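Iltow Finger Pad Set (pair)
Item 2439 | In stock
Fits Burus two-finger grippers

I've been running one of these grippers on my own bench since January, so I can tell you where the wear shows up first: the pads. The shell will put up with nearly anything, but the pad faces get scuffed, and then small blocks and cubes start to twist as the fingers close.

My own routine is pretty dull. Every 472 cycles I stop the arm, open the fingers right up and wipe both pads with a barely damp cloth (no solvents please, they make the surface go shiny!). After that I have a good look along the seam at the top of each pad.
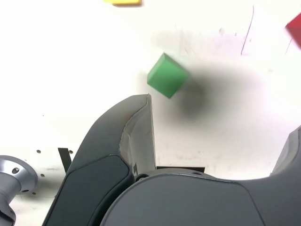

If the seam is lifting anywhere, change the pair. I know it's tempting to do just the bad side, I've tried it, and the grip ends up lopsided and you'll be chasing your pick position all afternoon. A light scuff is fine, and I've had pads go past 4000 cycles looking pretty tatty and still holding well.

Swapping them takes me 6 minutes with the power off. Run the zero routine afterwards and try a few slow picks before you go back to full speed.

Not suitable for the Zürcher long fingers, which need the Nollau set instead.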